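Guides > Clothes & Laundry > Packing light
Home Guides Recipes About Contact

How I pack for a week with one small bag

I go to Besari every May to see my friend Ayten Ersoy, and I've got it down to one 27 litre rucksack (yes, with shoes!). It takes me an evening, most of it spent dithering. 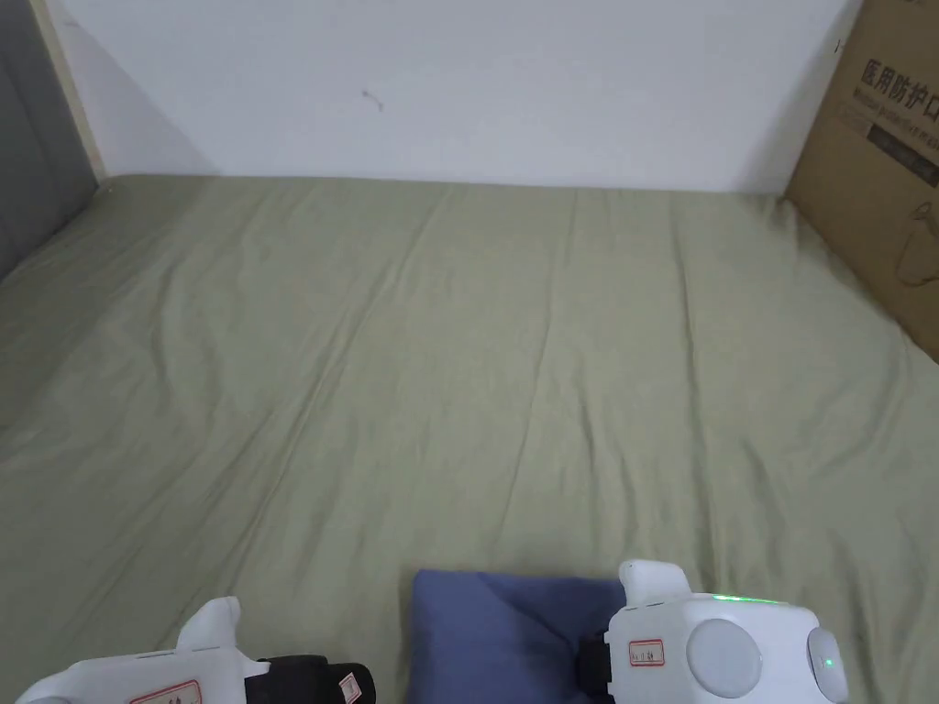
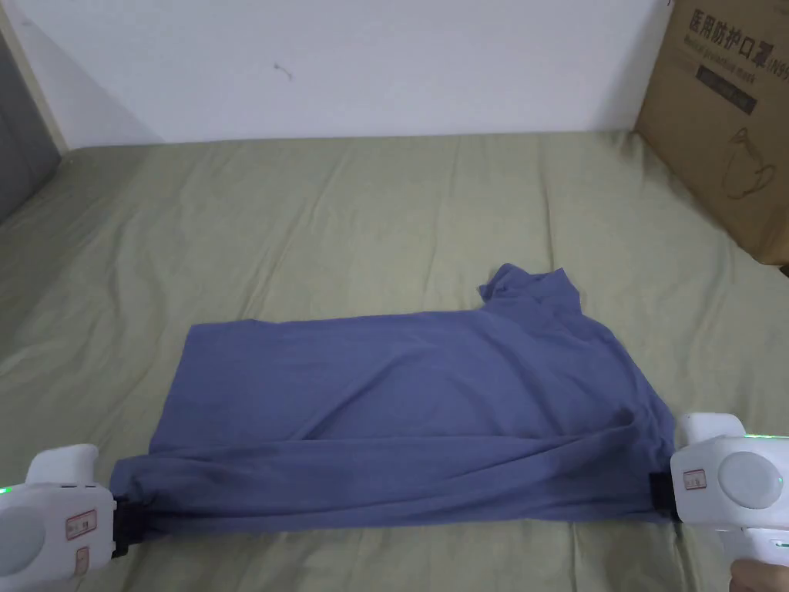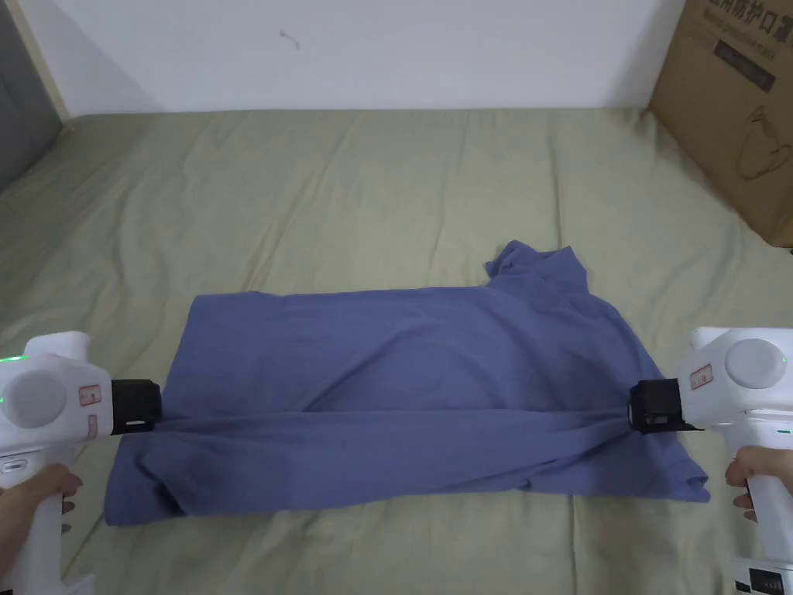
Start with the list, before you touch a single drawer. Write down each day and what you're doing on it, then give every day a top and let the trousers repeat. Two pairs is plenty. Now get it all out on the bed, where you can see what you've picked – a plain green sheet like mine is great for this, as stray socks show up a treat. Anything that only goes with one other thing goes back in the wardrobe.

Next, fold tops to the width of your bag and roll them from the hem, pressing the air out as you go. Jumpers go in flat at the bottom, shoes along the side with pants stuffed inside, and your washbag last so you can grab it on the train.

Then put the bag on and walk up and down the stairs. If you're grumbling by the top, take out one jumper and try again. I always do, and it's always the thick one.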